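Medicines at Home: Second Progress Report to the Sönmez Fund
Grant period to end of May. Prepared by the Pellitz Neighborhood Health Office.

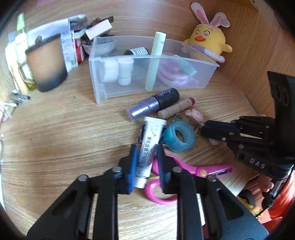
Beril Güneş wrote back after our first report that the section on creams and gels was too thin, and that people who would never share a pill will hand a tube of pain cream to a neighbor without a second thought. She asked us to treat products used on the skin as seriously as tablets in the second period. We have done so, and a good part of this report is about that change.

1. What the grant pays for

The grant covers home visits to older residents in Pellitz and Tirkon who take several medicines. A visitor sits down with the resident, goes through everything in the home that counts as a medicine, writes it on one sheet, and leaves a copy for the resident and, with permission, one for the family doctor. Anything expired or no longer wanted goes into a sealed bag for disposal. The visitors do not tell anyone to stop or start a medicine. Questions of that kind go to a pharmacist the same day.

2. Visits

We completed 71 home visits in this period. The target for the full grant is 200, and with the visits from the first period we are behind where we planned to be. The main cause is the winter months, when a lot of residents were ill or did not want people in the house. March and April went better. We now book visits for late morning, after the 9:00 to 10:00 slot turned out to be when most people have their own appointments.

Tirkon is still the weaker of the two areas. The bus connection is poor and a visitor can fit in two homes there in the time it takes to do three in Pellitz. We have moved one visitor to Tirkon for whole days, which saves the trip back at lunch.

3. Creams, gels and other skin products

Following the comment on our first report, we rewrote the visit sheet. The old version had one line at the bottom marked "other." The new one has a separate block for anything rubbed, sprayed or stuck on the skin, with space for the active ingredient, where on the body it is used and how often.

The ingredient line has been the most useful. Ibuprofen is a good example. Residents who take it as a tablet often have a cream with the same ingredient and do not connect the two, particularly when the tube was bought abroad and the name on it is in another language. Ibuprofen cream labeled only in Chinese came up in our training, as did products labeled in Turkish and Polish. The visitors' rule is simple. If you can't read the ingredient, write down exactly what is printed, leave the product where it is, and call the pharmacist. No guessing from the color of the box.

We also found that the question "Do you use any creams?" gets a "no" from people who have a drawer full of them. To many residents a cream is hand cream. "What do you put on your knees or your back when they hurt?" works much better and is now the wording on the sheet.

Dates on opened tubes remain a problem. The printed expiration date applies to an unopened product, and few people know when they opened theirs. We now give out small stickers for writing the month of opening. It is too early to say whether people use them.

4. Training

The training course takes 6 hours, split over two afternoons. Defne Tuncer ran both rounds and revised the handout between them. The second round spent less time on forms and more on practice conversations, which the first group had asked for. One visitor left during the period for a full-time job and has been replaced.

The part on privacy was tightened. Visitors had been keeping their own notes in paper notebooks between visits. This has stopped, and the notebooks were shredded at the office.

5. Disposal

Stidex collects the sealed bags from our office. The contract began late because of a disagreement over who signs for inhalers and other pressurized items, and for several weeks the bags had to be kept in our locked storage room. That is settled. Inhalers now go in a separate container and we sign for them at the door. The late start has no effect on cost – we pay by collection.

6. Money

Spending is below budget for the period, for the same reason that visits are below target. Travel is the exception. It ran over by more than 20 percent, nearly all of it from Tirkon. We ask permission to move part of the unspent printing money to travel. The printing line was set when we expected to produce a booklet, and the single sheet has made the booklet unnecessary. A table by budget line was sent separately with the receipts.

7. Problems still open

Two family doctors' offices in Tirkon have not agreed to accept our sheets. One wants them sent electronically in a format we do not have. The other has not given a reason. We have asked for a meeting with both.

Adult children who live elsewhere phone us to request a visit for a parent who does not want one. We turn these down, and the calls can take up a fair amount of office time. A short letter explaining how a resident can sign up is being drafted.

Translation is covered for Turkish. For other languages we depend on what the pharmacist can find, and this can take a day or two. We would like to discuss a small amount for paid translation in the next period.

8. Next period

Visits continue in both areas, with priority to Tirkon. Residents seen in the first period will get a follow-up phone call, starting with those whose sheet listed the same ingredient twice. The third training round will go ahead once we have enough sign-ups. Our next report will include the follow-up results and the revised travel figures.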